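Tutness Fruit Pick: data card and build notes

Recordings and build files for a two-finger gripper arm assembled in a shared workshop. The task is picking fruit-sized objects out of a shallow cardboard box.
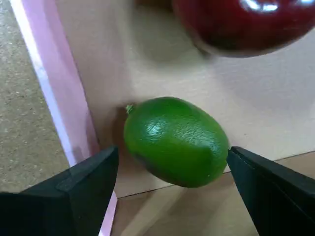

Contents

The set holds 2,738 episodes in 8 recording blocks. Each episode is one attempt at one object. An episode contains wrist camera frames, joint positions, commanded joint positions, gripper opening and a one-line task string. Blocks are independent and can be downloaded separately.

Episodes range from clean picks to complete misses. Failed attempts are kept and carry success = 0. Filter on that field if you only want demonstrations that worked. Do not filter on episode length as a substitute - some of the shortest episodes are misses where the operator gave up early.

Hardware

The arm is a Platent kit, second revision, with the stock base and a replacement wrist. Printed parts are in the parts folder. The gripper fingers are black, and both sides print from the same file, mirrored. Print them flat on the back face with 20 percent infill. Higher infill made the fingers heavier and did not reduce flex at the tip in our tests.

The wrist camera looks down the fingers, so both of them show at the bottom of the view when the gripper is open. The mount has slotted holes. Tighten it only after checking that both fingertips are visible over the full travel of the gripper. Blocks 1 and 2 were recorded before the slots were added and have a slightly different camera angle.

Motor control runs on a Dhanial driver board over USB. Supply power and USB must share a ground. Without it the bus drops packets under load and the arm stops mid-motion with no error in the log.

Setup

Place the box flat and within reach of the arm, with the near wall parallel to the base. Tape down any flap that lifts. The seam between floor flaps can catch a fingertip if the gripper comes in too low, so set the floor height in config.txt before the first run and leave a small margin.

Run calibrate with the arm in the folded rest position. Then run check_gripper, which opens and closes the fingers 7 times and prints the spread in the closed position. If the spread is above the limit in the config, retighten the horn screw and repeat.

Recording

Teleoperation uses a leader arm with the same joint layout. Start with the gripper open and the wrist over the box. The recorder waits for the first leader movement before writing frames. Press the pedal once to end an episode and twice to discard it.

Objects are shifted and turned by hand between episodes. There is no fixed layout and no object pose label. Other fruit may be in the box with the target, and the task string names the one to pick.

Known issues

Shiny skins produce bright highlights that move with the wrist. Simple color thresholding fails on these frames.

Gripper opening is reported in motor units, not millimeters. A conversion script is included, but it is only valid for the current finger design.

Block 5 has a timestamp offset between camera and joints. The corrected index is in block5_fix. Use it in place of the original - the original is kept so that older results can be reproduced.

The Skallton loader reads all blocks except block 1, which uses an older column order. Run convert_old first.

Changes

January: finger file updated with a squarer tip. Existing recordings are unaffected.

License

Recordings and printed part files may be used and modified with attribution to the Tutness project. The driver board firmware is not included.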